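8 December 2022, drawer bench

Spent the session on the Bromitz handle detector and the pull controller behind it. Perception runs on the fixed cameras only, no wrist view. Welington Tavares changed the table cloth handling in the planner last night, so I reran the old drawer config first to have a baseline.

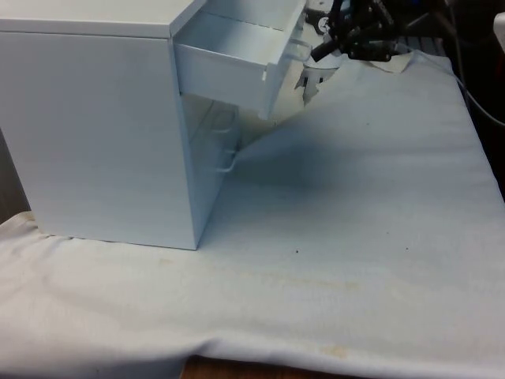
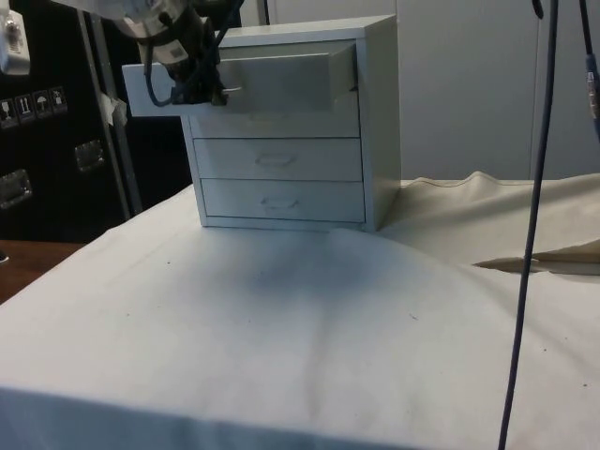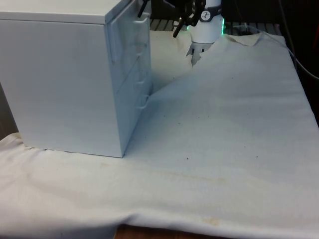 White cabinets on the white cloth. Last one: fingers down in the cloth, right of the cabinet.

Detector notes. Clear handles are still the weak case. The depth map drops out on them and the box jumps between the handle and the drawer front. The silver bar is fine. Lowered the score threshold and added a vote over 12 frames, which steadies the box but adds lag.

Pull controller. Stiffness along the pull axis was 434, left over from the Tedov tests. Now 50 above the old sideways value, pull axis unchanged. Need to log wrist force next time, the plots are useless without it.

Planner. The table height in the Rashti scene file is a flat plane, and it ignores folds. Cloth contact should raise a stop and it doesn't. Opened 2 tickets, one for the contact check and one for the scene file.

To do: merge the vote branch, ask Welington which commit of Flasmont he built against, redo camera extrinsics before touching the thresholds again.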